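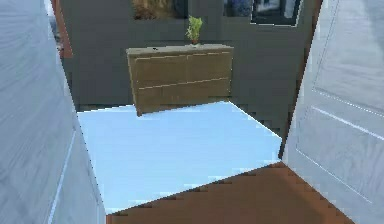
Two white paneled doors, open onto the room beyond.

How I put together a donor thank-you for a small charity drive

My cousin talked me into running the fundraising drive for the Dundbridge night ambulance fund last March, and the part I worried about most was the thank-yous. Asking for money I could do. Thanking people properly, in a way that didn't sound like a parking notice, took me a few tries. So if you've just been handed the same job, this is how I do it now.

First, get your list into one place. Mine came as a spreadsheet, a shoebox of check stubs and a long email from Godfrey Ogola, who had been collecting at the Toltano bakery. I had 533 gifts by the time I'd typed them all in (and found the same couple listed under two spellings!). You want five columns: name, address, amount, what the gift was for, and whether they asked to stay anonymous. Do not skip that last one. I did, and I had to make a very awkward phone call.

Next, sort by gift type and leave the amount alone for now. Memorial gifts go in their own pile and get a handwritten card, always. Mention the person by name, get the spelling from the donor's own note, and keep the fundraising talk out of it completely.

Now write the basic letter. Mine is four sentences long:

Thank you for your gift of $100 to the night ambulance fund.
It will go toward fuel and supplies for the overnight crew.
We'll write again in the fall to tell you how the year went.
If we have any of your details wrong, please call me.

Then I add one line by hand at the bottom. It can be tiny - "say hi to your sister" is fine. I get through nearly 100 in a weekend if the coffee holds out.

Check your receipt wording before you print anything. If the donor got something back, like a dinner ticket, the receipt has to say what it was worth. The Vasiliauskas family bought a whole table at our supper and I'd first written theirs up as a straight gift, so that one got redone. Ask whoever does your books if you aren't sure.

For printing I use plain cream stock and the copy shop on Saveck Street, and I order extra envelopes because I will ruin some.

Mail in batches as the gifts come in and mark the date in the spreadsheet. A short letter that arrives in two weeks beats a lovely one in July. For anonymous gifts, send the letter as usual but keep the name off the printed list, the website and the poster at the supper.

Returned mail goes in a folder by my phone, and I work through it after 5 p.m. when people are home.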